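Murneo Community Kitchen, 20 December 2020
Guidance for households collecting produce this month. Please read the whole thread before your visit.

1/5 Fruit and vegetables should be kept in an open basket on the worktop, away from direct heat. Closed plastic bags hold moisture and should be removed at home.

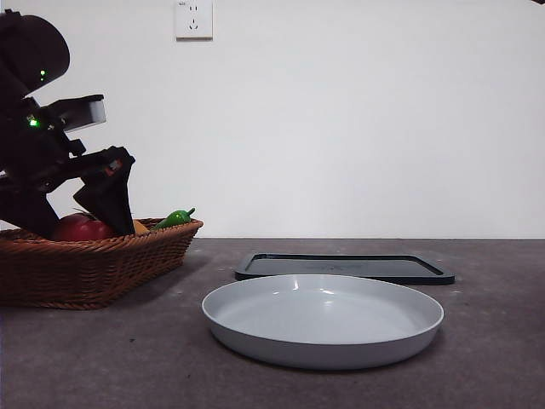

2/5 Tomatoes need not go in the fridge unless they are very ripe. Potatoes and onions should be stored apart, in a dark cupboard.

3/5 Please set out a clean plate before handling any produce. Items taken from the basket should go straight on to it.

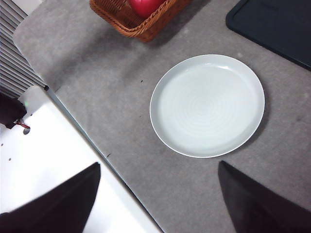 White plate set out, basket within reach.

4/5 Dagný Hafstein will answer storage questions by telephone on extension 2603. Messages left after 5 pm will be returned the next working day.

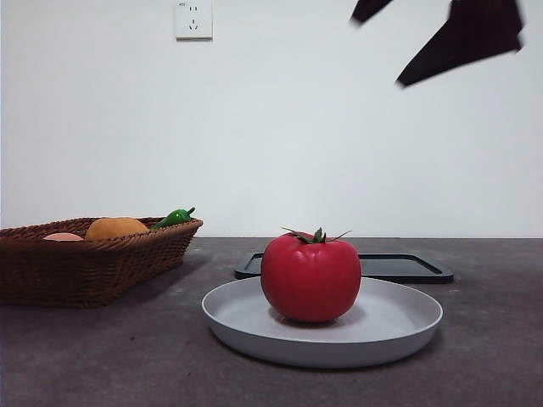 5/5 Households are asked to check produce daily and to use the ripest first. Any item chosen for the next meal should be set apart from the rest, as with the red tomato on its plate beside the basket. Bruised items may still be used in soup. The Krishnan recipe sheet is available at the Preltach desk on request.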